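Monday, evening

First full working session with the Rekus hire kit. Notes written up the same night while I still have the order of things straight.

The kit is a matched pair of hand-held grippers, left and right, with blue pads on the fingers, a charging lead for each, and a log-in for Matos, the upload and review service that comes bundled. Hire is 900 a month with tax on top. The agreement says 6 weeks minimum, which the sales page does not say in any place I could find. I signed anyway. The other option was the Nitton bench arm, and that needs a fixed table and a room with nothing else in it. I have a living room in Trollelwood with a sofa in it.

What I am trying to settle before the minimum term runs out is whether this is worth keeping for the small packing jobs. Snack packets in a tray sounds trivial. I picked it on purpose. The packets are light, some of them are slippery, most have a crimped edge that folds over when you touch it, and they are all slightly different shapes. A rigid block tells you very little about a gripper. A bag of something with air in it tells you a lot in the first few tries.

Set-up took longer than it should have. The quick-start card covers charging and pairing and then stops. Pairing order matters (left first, then right) and if you do it the other way round Matos labels the streams backwards and does not warn you. I lost the first batch to that. There is a swap function in the session menu but it only works before the upload starts. After that you have to delete and begin again.

I used the padded stool in front of the sofa as the work surface, with the open red box at the back as the target. Loose packets on the floral fabric in front. Not a rigid surface, so everything sinks a little when pressed, and the stool edges are rounded, so anything put down too near the side wants to travel. I thought about moving to the kitchen counter and decided against it. The job I have in mind will not be done on a counter.

Task as written in the session sheet: take one packet with the right-hand gripper, place it in the red box, release, return to rest. Left-hand gripper steadies or clears as needed. No fixed order of packets. Reset by tipping everything out and spreading it by hand.

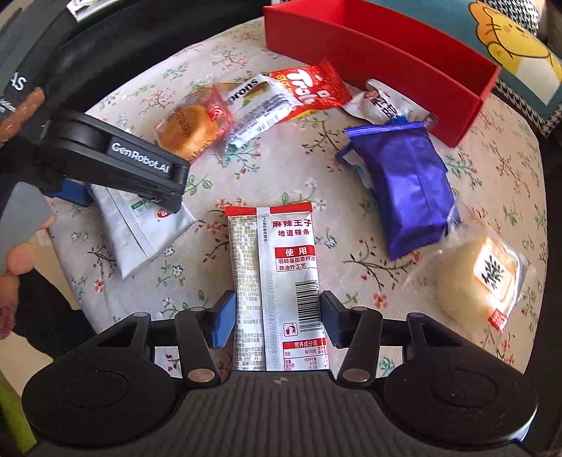
Grip feel first. The trigger travel is long and nearly linear, with a light spring return. I had expected to be fighting it by the end of the hour and was not. The weight is a bigger matter. Most of it sits forward of the hand, so the wrist does the work when you reach over something. Reaching to the back of the box with the arm half extended is the worst position, and it is also the position the task calls for most. I will be slower tomorrow.

The pads are better than I thought they would be on flat printed film. On the upright packets I could take the edge from above with both pads square to it and lift cleanly. On anything round and sealed in clear plastic they do less well. The film slides on the contents, the pads hold the film, and the contents swing. You learn to go lower and close more slowly. Whether that counts as a fault in the pads or in my hand I can't say yet, so in the sheet it is down as "technique" with a question mark.

Flat packets lying flush on soft fabric are the hard case. The lower finger has to get under an edge and the fabric comes up with it. Three approaches tried:

Pushing down next to the packet so the fabric dips and the edge lifts. Works on the stool, would not work on a hard surface, so not much use as training material.

Pinning the far end with the left gripper and lifting the near end with the right. Reliable. Adds time to each episode and makes the left stream a lot busier.

Dragging to the stool edge and taking it from the side. Fast but untidy. Two went on the floor.

I settled on the second. The Matos notes ask for a consistent strategy within a session, and I would sooner have a slow consistent one. If the reviewers want speed they can ask for it in the next sheet.

On Matos itself. Upload is a plain folder watch. You end the session, the files appear, they go up when the network is free. Each episode then gets a status: accepted, held, or returned. Held means somebody will look at it. Returned means do it over, with a reason code. The codes are short and the list explaining them is in a separate document that has to be requested. I requested it in the afternoon and it arrived before supper, to be fair to them.

The service tier I am on includes review of 200 episodes a month. Beyond that they charge per episode at a rate which is given "on application". I have applied. The way I see it, the cost of the kit is easy to work out and the cost of the service is not, and for anyone comparing it with the Nitton that matters more than pad material. Nitton's arm costs more at the start but the logging is included and it has no ceiling that I know of.

Second half of the session I turned the task around: packets start in the box, take one out, set it on the stool to the front. The box has low walls but they are high enough to get in the way of the knuckles of the linkage if you come in shallow. You have to come in steep. With the packets overlapping each other the choice of which to take first makes a real difference, and the top one is not always the easy one. A puffy packet resting on flatter ones rolls away from the first finger that touches it. I started closing from the wall side, so the wall does the job of the second hand. A small thing, but it took most of the misses out.

The cardboard in the bottom of the box helps. It gives the fingertips something firm to come down on, and the contact is obvious through the handle. Without it I was pressing into the padding and guessing at the height.
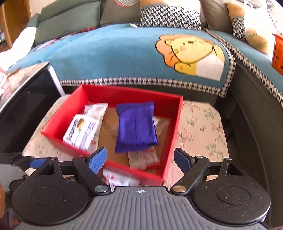

Rekus support came back by email at this point, in answer to my morning message. The reply said that the steep approach is what they recommend for any walled container, that shallow entries are the most common cause of returned episodes in the first week, and that I should slow the last part of the descent even if it feels pointless to do so. It also said the pairing order is "a known item" and will be in the next card.

Fair enough on the approach. I would have liked it on the first card. I wrote back asking if a slow descent should be slow throughout the session or only near contact, because a consistent slow move and a two-speed move are different things to anybody learning from them. No reply to that one yet.

They did not answer the question about the minimum term. I will ask again by phone.

Battery. Started both at full. The right one showed the low light first, as you would expect with the work it was doing. I swapped to the mains lead to finish and the lead is too short for a sofa and a stool. It has to be routed behind the work or it ends up across the box. An extension lead fixes it. I note it only to remind myself to bring one if I take this anywhere else. Charging both from one adaptor is possible but they take turns, and there is no sign on the handle of which one is being served.

Cleaning. The pads pick up fine lint from the stool cover. A damp cloth takes it off. The manual says no solvents and does not say what happens if you do, so I have not tried. I wiped them between the first task and the second and noticed a better hold on the shiny bags afterwards, though my hand had also had a rest by then and I can't separate the two.

The shiny bags deserve their own line. They were the packets I expected to be worst and they were middling. If the pads meet on the body of the bag the contents take up the shape and it stays put. If they meet on the crimp the bag hinges and swings. Trigger pressure makes little difference past a certain point, so squeezing harder to stop a swing is wasted effort. Better to put it down and take it again. The sheet allows one regrasp per episode before it has to be marked. I used the allowance more than I meant to.
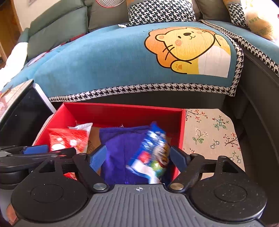 Blue bag between the pads, over the red box.

Session total is short of what I had planned. I had hoped to clear a good part of the 200 and the lost batch put an end to that. Of what went up, most had come back accepted by the time I sat down to write. A few are held. Two returned, both with the code for "object leaves work area", and those will be the ones from the floor. No argument there.

Fit notes for the next sheet:

Handle strap one notch tighter on the left.
Stool further out from the sofa. My elbow was touching the seat on the long reach.
Spread the packets with more space on the right side. I keep crowding them toward the box.
Check stream labels before the first episode, then again after any battery change.
Separate session for the round sealed ones, marked as such.

Still to ask Rekus: minimum term in writing, per-episode rate, whether spare pads are sold singly or as a set, and whether the hire can be paused without sending the kit back. Nitton will pause for a month, according to their page.

Forearm sore on the right side, above the wrist. Nothing serious. Both grippers on charge in the hall, taking turns.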